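4.2 The hob task

I'll admit the kitchen was the part of this study I looked forward to least. Shelves and boxes are kind to a machine. A gas hob isn't: the glass is black and shiny, it throws back a second copy of whatever stands over it, and a pot has to sit on a few narrow prongs or it tips. At home I put a saucepan down while talking to somebody. Our arm, running the Ilis controller, has to think about nothing else.

We ran 119 trials in the Skollirham kitchen in November, all with the same counter, hob, pot and bowl. Each trial asked for one short chore, such as setting the pot on the burner. Figure 2 gives an idea of what the controller had to work from.

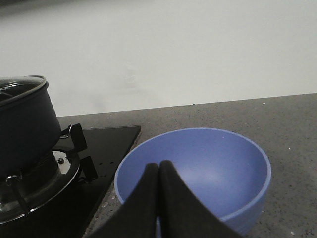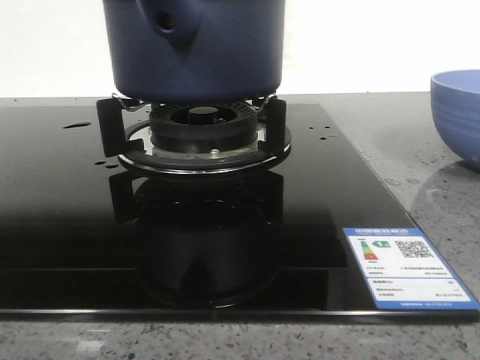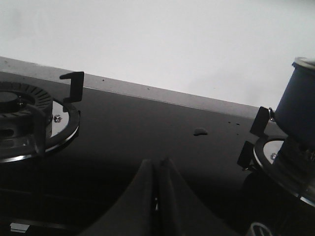
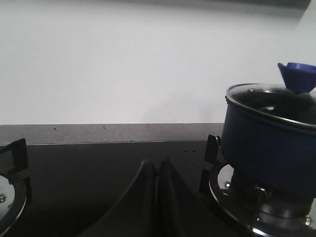
Figure 2. Views from the hob task. The first, third and fourth are from the wrist camera; the second is from the fixed camera, with the pot just above the pan support.

The wrist view is the one I argued over most. It's lovely for small distances, but the fingers take up a good bit of it and the pot is often half out of sight — fine for the last few centimetres, not much use for planning. The fixed view shows the prongs nicely, yet it can lose the top of the pot altogether. We fed in both, and I'd do so again.

So can it cook supper? No. We scored 38 of the trials as failures, mostly because the pot was let go with its base off centre. A person feels that wobble and nudges the pot over without a thought. The Odadia planner we tried in its place did no better on this chore, though it was quicker to give up and start again, and I rather came to like that about it.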